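Friday, 9:40 am

Kitchen bench notes, continued from the last page. Cempaka has the supply list, Kastriot has the labels. I'm writing this up for both of them so we don't do the island twice.

What we want out of this kitchen is a normal-looking counter that is easy to reset. The Osstead kitchen was too bare and the comments from Koltunel said so: it looked like a showroom. So this time there is food out, tea things out, and dishes get rinsed and racked between rounds. Budget for small items was 200 and we have spent 127 of it. The rest stays in the envelope until we know what breaks.

## Dark gray piece

Needs its own line on the inventory. Kastriot had it under "misc" and I couldn't find it when I went down the sheet. Rounded body, smooth finish with a bit of satin to it, round hole with a glossy black collar. There is a black band with a diamond grip pattern on the underside, and three black prongs coming off the band. I have been calling them feet, Cempaka calls them clips. Until one of us looks up the part name, the sheet says "prongs".

Cleaning: damp cloth only on the gray. The grip pattern holds crumbs, so use the soft brush on it and go along the band. Don't pull on the prongs while brushing. Wipe the collar last with a dry corner of the cloth - it shows every fingerprint.
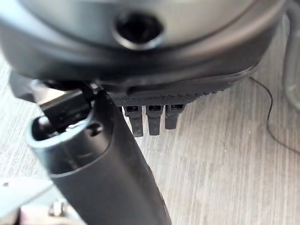

## Sink and island

Double basin, stainless. Left basin is for the rack, right basin stays clear. I would like that to be a fixed rule. In Osstead we swapped sides depending on who was washing and the cups ended up all over the place.

The rack lies across the left basin, chrome rods, with the flat white strip along the divider side. Small cups are the awkward ones. They go on their side if the rods won't hold them upright, and that's fine with me as long as they don't touch the faucet base.

Faucet is the tall gooseneck at the back between the basins. Open it slowly. The small round button on the ledge next to it is not to be used until Cempaka has heard back from the building about what it's wired to.

Counter past the sink, as laid out:

- gray leaf-shaped dish, shallow
- yellow plate next to it, with the food
- dark green bottle, the one with the ridged sides
- white teacup and saucer, spoon in the cup
- wicker basket at the far end with the dried yellow stems

Food on the yellow plate gets thrown out at lunch and made fresh. Write the time on the tape inside the cupboard door. Last week at Osstead it sat through the afternoon and the whole room smelled of it.

The countertop is white with a faint gray vein. Tea leaves a ring on it if you wait. We lost most of an hour to one on the Tredeo job, and the powder from the hardware store took it off but left a dull patch. Plain dish soap first, then ask.
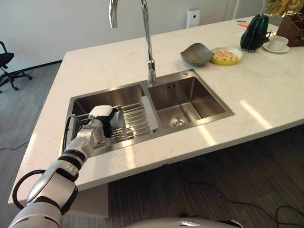
Left basin with the rack, small white cup over it. Bottle and teacup behind.

## Weights

Cempaka weighed the small white cup on the postal scale: 83 g dry. She wants the teacup and saucer done as well, separately. I'll do those after lunch, when the tea is out of the way. The green bottle can wait.

## Open items

1. Part name for the gray piece. Kastriot to check the box it came in.
2. Answer about the button. Cempaka.
3. Spare cups. We have five of the small white ones, which is enough if we don't chip any. Same shop still sells them.
4. Dried stems shed when the basket gets moved. Lift it with two hands or leave it where it is. I swept under it twice this morning.
5. Su shelf liner for the cupboard - Kastriot says it curls at the corners, I think he cut it short. Try a new piece before we return the roll.

11:15 - Kastriot found the box. No part name on it, only a color code. He is going to write to the seller.

2:30 pm - Plate changed. Teacup and saucer still not weighed, scale battery is flat. Put batteries on the list.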